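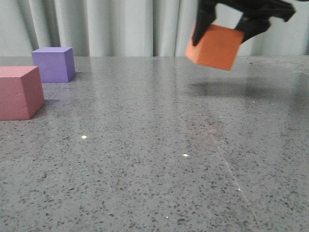
Over the past month the Vudar planning module has been rewritten so that grasp selection and path planning share a single model of the workspace. The earlier version kept two, and they drifted apart whenever a block was moved.

Lowri Lewis replayed 1,116 logged plans against the new code. Of these, 889 required no change, and 14 of the remainder exposed an error in how block height was stored. Eimear Keane has since corrected it.
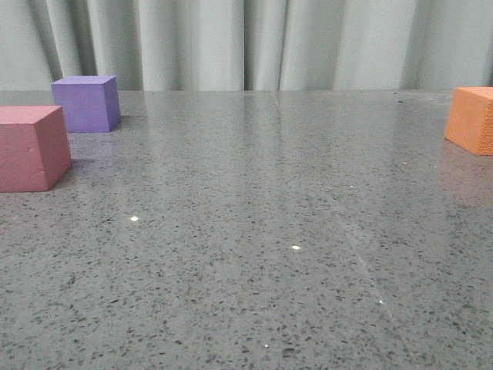

Pink, purple and orange foam blocks on the speckled countertop.

Reflections on polished stone remain an open matter for the perception code. I will address them in a May entry.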